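**Peltevia opens clinic for shoulders that have been "playing up a bit"**

June 28, 2018 — Peltevia, a group of physiotherapy and sports medicine clinics, today opened a service for people who have been telling their families since January that the shoulder is fine.

The Kaltis Shoulder Clinic will see adults with rotator cuff pain, frozen shoulder and the stiffness that follows painting a ceiling in one go. No referral is needed to book, though a letter from your GP is welcome, particularly if it is legible.

Peltevia's physios saw 2369 people with shoulder trouble last year. Of those, 290 had put up with it for longer than 2 years before making an appointment. Several had learned to brush their hair with the other hand and considered the matter closed.

"People are very inventive about not lifting an arm," said Thandeka Mabaso, who heads the new service. "I had one man who'd moved every plate in his kitchen down to bench height. It was a lovely job. He could have come to see me in less time than it took to put up the shelves."
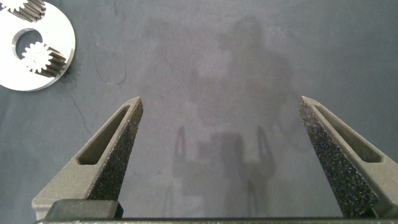 *A gripper over the work surface, with small gears on a metal plate.*

A first visit runs for an hour and covers movement, strength, sleep and what you'd like to get back to doing. Most patients go home with exercises, which they will be asked about at the next visit. Saying "most days" will be met with a follow-up question.

Many sore shoulders settle with exercise and time, and the clinic's starting point is a program done at home with a band and a bit of wall. Where pain is stopping someone from sleeping, or strength isn't coming back, the physio can arrange a scan or a visit with one of the group's sports doctors. Surgery is discussed when it needs to be — it is not the opening offer.

Patients will also get Oranus, a printed exercise diary with large type and room for complaints. Peltevia has ordered 4000 copies, having been assured that the price per copy was much better that way.

The clinic is on the ground floor of the Tiêu Centre, beside the pharmacy. The front door is automatic, so nobody has to push it. Anyone with a sudden injury, a shoulder that looks out of place, or arm pain with chest tightness should go to emergency instead.

Bookings are open now at any Peltevia front desk. Please wear a singlet or a loose top, ideally one you can get off without help.

**Media contact:** Thandeka Mabaso, Peltevia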